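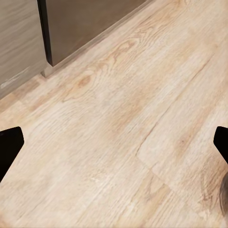
Vista desde la muñeca del brazo en el módulo de cocina, simulación. Pinza abierta sobre el suelo.

Paquete didáctico Endia, edición aula

Endia es un entorno de simulación para asignaturas de manipulación robótica y clubes de competición. Incluye el módulo de cocina, el modelo de brazo Gollo con pinza de dos dedos y las prácticas de la liga escolar Plellthorpe. No requiere hardware de robot.

Contenido de la licencia

El módulo de cocina consta de mobiliario, suelo con veta de madera y objetos sueltos. Las texturas del suelo se entregan en dos resoluciones; con la baja, la veta pierde definición a corta distancia, lo que no afecta a la detección de contacto. El paquete contiene 300 episodios de referencia teleoperados, con estado articular, apertura de pinza e imagen de muñeca sincronizados. El cuaderno de prácticas, redactado por Lukian Holovko, comprende 4 unidades: cinemática, calibración de cámara, agarre y evaluación.

Especificaciones

Referencia: Tkachenko 416
Puestos simultáneos: 4
Interfaz: Python, con ejemplos comentados en español
Control: posición articular o posición cartesiana del efector
Cámaras: muñeca y exterior fija
Precio: 599 euros por centro, licencia anual

Uso en el club

La unidad de agarre parte de la pinza abierta y sin objeto. El alumnado debe localizar la pieza con la cámara de muñeca, orientar los dedos y cerrar. Conviene revisar primero los episodios de referencia en los que el mobiliario ocupa parte de la imagen: el segmentador básico confunde con frecuencia los nudos de la madera con objetos pequeños. La práctica 3 pide corregir ese error mediante la imagen de profundidad.

Para la liga Plellthorpe se admite cualquier política entrenada con los episodios incluidos. Los datos propios deben entregarse junto con el código. La ronda de clasificación se ejecuta el sábado en el servidor de la organización, con semillas no publicadas.

No incluido

Ordenador, mando de teleoperación y brazo físico. El módulo de taller se vende por separado y comparte formato de datos con el de cocina.

Compartido 4 veces
0 comentarios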